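Aka and the hanging problem

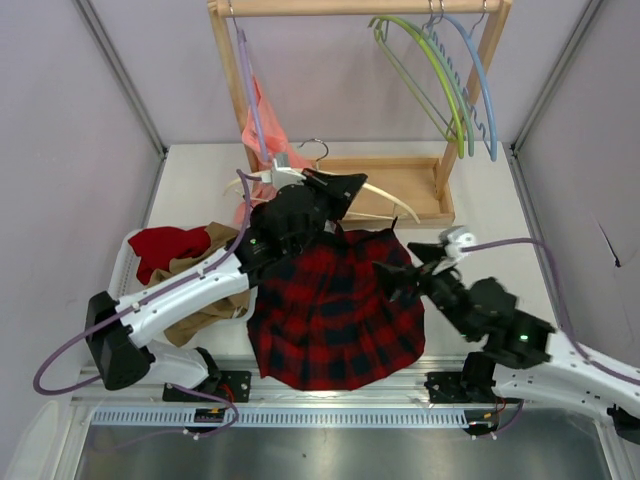
I have owned a laundry-hanging machine since June, and in that time it has saved me no labor whatsoever. Aka is two arms bolted to an aluminum rail in the back corner of the Ekurley workshop, where I pay for a bench and get a shelf I'm not supposed to use. Solange Morin does the software and I do everything that involves a hex key. The job is to take something out of the basket, put it on a hanger and put the hanger on the rack, which my mother could do while on the phone. We started with shirts. Then Solange decided shirts were too forgiving and brought in the plaid skirt, which has a small dark loop at the waistband, and now my evenings are about that loop. The left arm holds the cream hanger over the skirt, the right arm comes in with its fingers open, and I stand there holding my breath like it's a penalty kick.

Last week we ran 60 tries. I won't give the score, but Solange wrote it on the whiteboard and then erased it before the Liao people came by for their tour.

Things I changed since the last post: the left purple cable is clipped along the forearm now, with a big loop of slack by the elbow. I made that loop too short twice. The right gripper has new finger pads, 2 mm thicker, cut from a mouse mat. I also moved the tray back under the rack, having spent 20 minutes one night working out why the hanger kept clipping the front of it.

Still to do: the wiring at the front of the table, which I keep promising to tidy. Londen, my brother-in-law, has offered to help with that. He once wired our doorbell to the bathroom fan, so I've told him the parts are on order.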